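Writing the last page: an afternoon with an obituary writer

I'd been reading her work for years before I knew it was hers. Our local paper, the Mirgate weekly, doesn't put names on its death notices, so when a friend of a friend let slip that one woman writes nearly all of them, I rang the office and asked if she'd talk to me. She said yes, so long as I left her name out and brought cake.

We met in the tea room on Guden Street, and I'd barely got my coat off before she was telling me about the call she'd taken that morning from a son who wanted his mum's bowls trophies listed in full. "I said of course, love, read them out. It took ages and he was laughing by the end."

She got into it by accident (don't we all?). She was on the front desk, taking small ads, and the man who looked after the notices retired in July. "They asked if I'd mind doing it for 6 weeks. I've never given it back." By her own ledger, which she keeps in pencil, she has now written 866 of them.

I asked what families forget to mention. "Jobs, funnily enough. They'll give you every grandchild and the dog, and then you find out he drove the Nivar bus for half his life and everyone in town knew his face." So she always asks what the person did all day, and then she waits. She's very good at waiting. I found myself telling her about my nan's button tin and had to remind myself who was doing the interview! 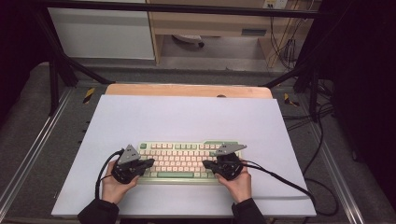 Getting the names right

Spelling is what keeps her up at night. She once left the accent off Lefèvre, the old bakery, in a notice for a woman who had worked behind its counter, and the daughter came in with a cutting and a biro. "She was quite right. It was over the door of the shop her mum opened up every morning. You can't get that wrong."

These days she reads every notice back over the phone, letter by letter, including the easy ones. Two families in the same week can have the same surname spelled differently, and they will not thank you for mixing them up.

Does it make her sad? She had a good think about that, and another slice of cake. "Some do. The young ones do. But if somebody got to 80 and had a full church, I mostly wish I'd met them."

She hasn't written her own, though she's been asked. Her sister has strict orders to keep it short and to mention the allotment.

5 May 2014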